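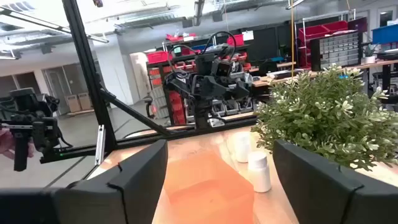 Saturnino Carretero wrote in to say that my numbers for oiling a maple top were wrong, and that one thick coat of mineral oil will do the job of four thin ones. I tried it on an offcut. Twelve hours later it still left a ring on a paper towel.

My procedure has not changed. Sand to 220 grit, wipe with a damp cloth, let the grain rise, sand again by hand. Apply 20 milliliters of oil per coat for a top the size of mine, wait 30 minutes, wipe off the excess. Repeat the next evening. The end grain takes more than the face, so I give it a second pass before wiping.
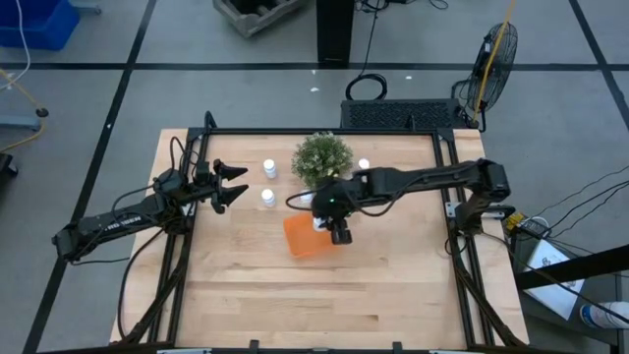 530 words · 3 min read

Wax goes on last. I used the Meleo paste, one part beeswax to four parts oil by weight, warmed until it spreads. The Joshi blend is harder and buffs to a higher shine, but it streaks below 60 degrees F and my garage is colder than that in December.

Humidity matters more than the brand. A flat-sawn maple board moves across the grain, and very little along it, so screws through the underside need slotted holes. I cut mine a quarter inch long, with washers, and left them snug.

Next re-oil is due when water stops beading. I check on Sunday mornings with a wet fingertip near the front edge.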